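News from Plistlow Library

Well, we've finally got the keys back! The reading room reopened at the start of the month and I've hardly been out of it (my family have noticed). The new shelves along the Dolan Street side are in, the radiators work, and the large print books have moved down to the ground floor, where they should have been years ago. Westerns and sagas are still upstairs for now, so do ask at the desk and one of us will run up for you.

A big thank you to everyone who brought back books they'd been minding for us while we were shut. We lent out 1000 of them in May and 112 are still out there somewhere — have a look under the bed, please. There are no fines, and I promise not to pull a face.

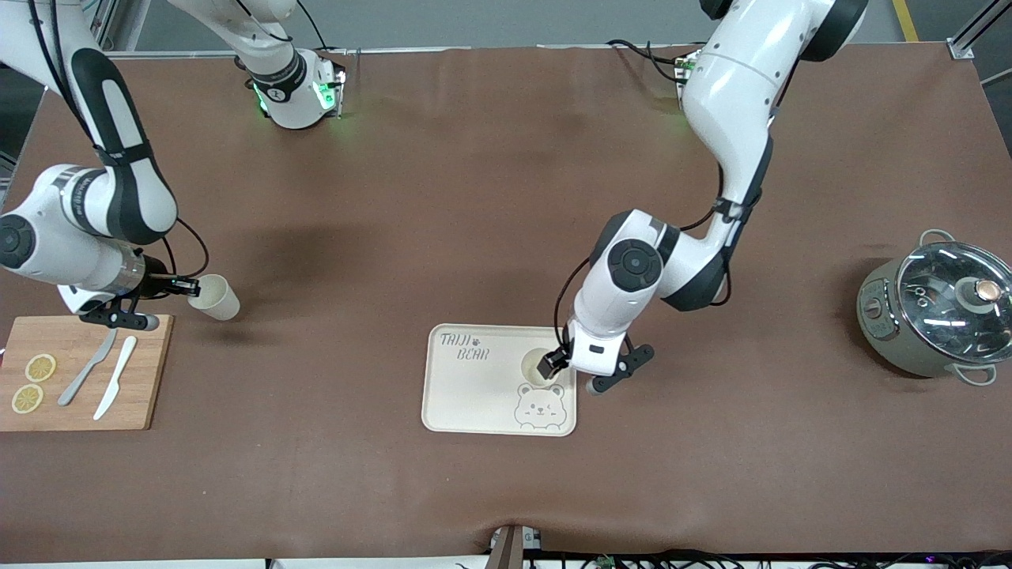
A paper cup held in a gripper, next to the cutting board.

Sinéad Ó Néill is starting up the local history afternoons again, from 2 until 4, and the first one is all about the old reading club at Remosthorpe, which had its own lending cupboard long before we had a library. She's after photographs, membership cards, anything with the club's name on it. She'll scan them while you wait and hand them straight back.

Oh, and the children's corner needs a name! Adanech Dinsa has put a box by the door for suggestions. So far my favourite is The Burrow, but I'm not allowed a vote. Slips in by the end of the month, please, and write clearly — we couldn't read half of them last time.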